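Notebook > Bench Diary > Grippers

Two-finger week, continued
October 19, 2021

Still on the grippers. I told myself I'd have a winner picked by lunch and it's now dark out and I have two open windows, a cold bagel and a spreadsheet with a lot of yellow in it.

So, where things stand. The Jadico is the one I wanted to like. It's light, the fingers open nice and wide, and it did 400 simulated grasps overnight without the controller throwing a fit. The Itex is chunkier and closes slower, but it holds on to things once it has them (the soap-bar shape, which the Jadico kept squirting out sideways like a watermelon seed!). I ran the soap bar 14 times on each this morning. Jadico dropped 4. Itex dropped none, though it took its sweet time and I made a whole pot of coffee in there.

Then I got distracted by the wrist camera, which was not on the plan for today. I'd been using the default mount angle since April and never once questioned it. Tilted it down a bit and now I get both fingertips in view with the gap between them, and the depth estimates near the tips stopped jumping all over the place. I also swapped in brick for one of the walls – the plain gray gives the tracker nothing to chew on, and I was sick of watching it drift off into the corner.
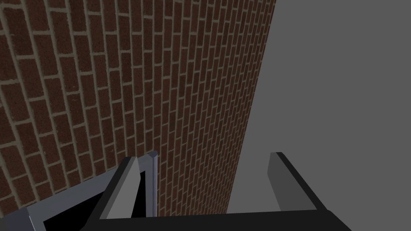 Should the wrist camera see the fingers at all?

For this kind of comparison I'd keep them in view. You lose a strip of picture along the bottom, but you can check the opening width against what the controller reports, and the fingers make a handy fixed reference when everything else is moving.

Anyway. Controllers. I've got Geum running the low-level loop and I tried Vornach for a couple of hours after lunch to see what the fuss was. The force limit is way easier to set, I'll give it that, just one number and done. But the close command has a little hitch in it, like it's thinking it over, and on the slow Itex that makes the whole grasp feel like watching paint. Went back to Geum. Might try again with a shorter timestep if I'm feeling patient.

Also lost an hour to a dumb one. The finger collision shapes were still the old boxy ones from the first import, so the tips were touching things before they looked like they were touching. I only caught it when a ball stopped moving with daylight on both sides. Fixed now, but it means Monte Carlo set number one goes in the trash and I'm rerunning it with 3000 steps per try.

Tomorrow: same objects, new camera angle, both grippers, no fiddling in the middle. And throw out the bagel.

Comments (3)

benchrat: Which pads did you have on the Itex for the soap bar? Mine came with the smooth ones and they were hopeless.

tinyservo: The Vornach hitch goes away for me if I turn off the smoothing on the close command. Worth a try before you give up on it.

mlk_77: Boxy collision shapes got me last month too. I blamed friction for two days.

Related entries
Picking a wrist camera mount
Geum setup notes, part two
Why my simulated ball won't roll
Jadico first impressions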